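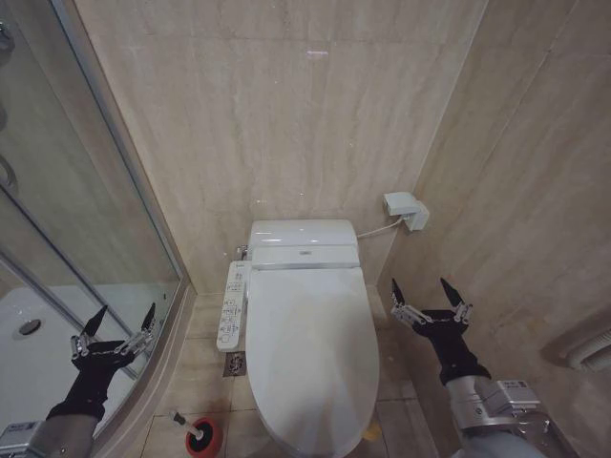
小卫生间里的白色智能马桶，左侧是带按键的操作面板，地上放着一只红色皮搋子。

Drultard 推出“小卫生间焕新计划”，六月起开放预约

2022年5月27日，星期五

大家好，我是 Snædís Ravn，在 Drultard 管家装服务。新闻稿一般都写得一本正经，不过这次的内容是卫生间，我想还是照平时聊天的样子来写吧！

从六月开始，我们正式推出“小卫生间焕新计划”，专门给面积不大、又不想大动干戈的家庭做改造。墙不砸，砖不换，重点放在马桶、插座、地漏和收纳这几样天天要用的东西上。首批开放100个名额，先到先得，老客户和新客户一视同仁。

做这个计划的念头，说起来跟我自己家有关。去年我给爸妈换了一台智能马桶，光是挑型号就挑了好几个周末（我妈坚持要实体按键，遥控器她肯定会弄丢）。结果货送到了，才发现电源线够不着插座，又多等了一个星期。后来跟同事一聊，好几个人都碰到过差不多的事，于是我们就坐下来，把上门安装的整个流程重新理了一遍。

先说量尺寸。小卫生间里，马桶靠后墙放是很常见的布局，侧面带操作面板的款式尤其要留心：面板那一侧得留出手臂活动的地方，坐着的时候一低头就能看清按键。我们的师傅上门会先量坑距，再量马桶两边到墙的距离，还会请家里人坐下来比划一下。听着有点好笑，可是真的管用！

再说电和水。插座的位置、高度，电源线从哪边走，进水阀好不好拧，这些都会在下单之前确认清楚。需要移插座的，报价单上单独列一行，您可以选择做，也可以选择不做。

地面我们也管。浅色地砖好看是好看，沾上一点黄印子就特别显眼，马桶底座旁边和地漏周围又是最容易漏擦的地方。所以安装完成后，师傅会把这一圈清理干净，地漏的盖子也会取下来冲洗一遍。墙砖如果是亮面的仿大理石纹，就用软布擦，钢丝球千万别上，划痕在灯底下一照就看得见。

还有一个我特别想讲的：皮搋子放哪儿？我走访过的家庭，十家有八家都是往马桶边上一搁，扫地拖地都得绕着它走。我们的收纳师 Dorin Crăciun 为这事琢磨了很久，最后配了一个带底盘的窄桶，名字叫 Plemex，直径18厘米，塞在马桶和墙之间刚刚好，底盘可以拆下来洗。凡是预约改造的家庭，都会随单附送一个。

“智能马桶装得再漂亮，旁边躺着个皮搋子，看着总归别扭，”Dorin 说，“给它找个固定的位置，拖地的时候少弯一次腰，我就很满意了。”

预约方式很简单：关注 Drultard 的公众号，回复“小卫生间”，填好面积和现有马桶的大致情况，再上传两三张卫生间的照片就行。照片随手拍，不用特意收拾，我们就想看看它平时的样子。客服会打电话跟您约上门时间，量尺寸不收费。

首批服务覆盖26个街区，具体名单在公众号菜单里可以查到。暂时没有覆盖到的朋友也可以先登记，开通后我们会发短信通知。

另外，Aaltonen 展厅六月起会布置一间小卫生间样板间，几种操作面板都可以坐上去试试，每场35人，需要提前预约。带爸妈来、带孩子来都欢迎（我妈已经报名了，她说要亲自检查按键够不够大）。

媒体联系：Drultard 家装服务部，Snædís Ravn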